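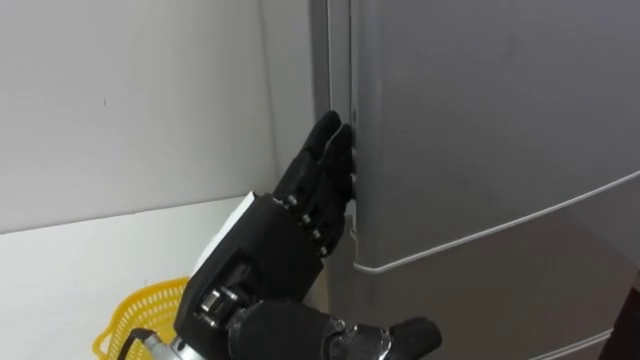
Item 3: fridge door, opening edge.

Coltby Shared Kitchen: cold storage and food safety check
Completed by Ghazala Hashmi, 2020-01-02. Form 3135, 16 items, 14 passed.

Thank you all for leaving the place so tidy over the holidays, it really was a pleasure to walk in! I've put my comments beside the items that need one and left the rest as plain passes.

1. Fridge thermometer present and readable. PASS. It had slid behind the milk again, so I've moved it to the middle shelf, where I hope it can stay.
2. Temperature log filled in. FAIL. There are gaps in the evening column. I do know how busy it gets at closing time, but please write the reading down even if you're in your coat already.
3. Door closes by itself from half open. PASS.
4. Door seal clean, no splits. PASS. A few crumbs in the bottom fold (toast, I think), wiped out with warm soapy water.
5. Raw meat stored below cooked food. PASS, and lovely to see the trays underneath as well.
6. Opened food labelled and dated. FAIL. Two tubs of soup and something in foil that Lionel Tindall and I sniffed bravely and then threw away. Labels are in the drawer under the kettle, a fresh roll of 50.

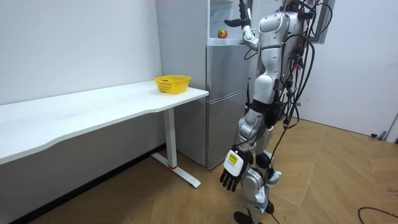
Item 7: upper compartment.

7. Upper compartment free of ice build-up. PASS. Much better than last time. If it starts creeping back, let me know before anyone takes a knife to it, please.
8. Floor in front of fridge clean and not slippery. PASS.
9. Probe wipes in stock. PASS, though we're down to the last packet and I've added them to the shopping list.
10. Handwash basin has soap and towels. PASS.
11 to 16. Bins, cloths, chopping boards, first aid box, fire blanket, extractor filter. All PASS.

To do: items 2 and 6, both for Lionel, who has kindly offered to have a word with the evening group.
Next check: February.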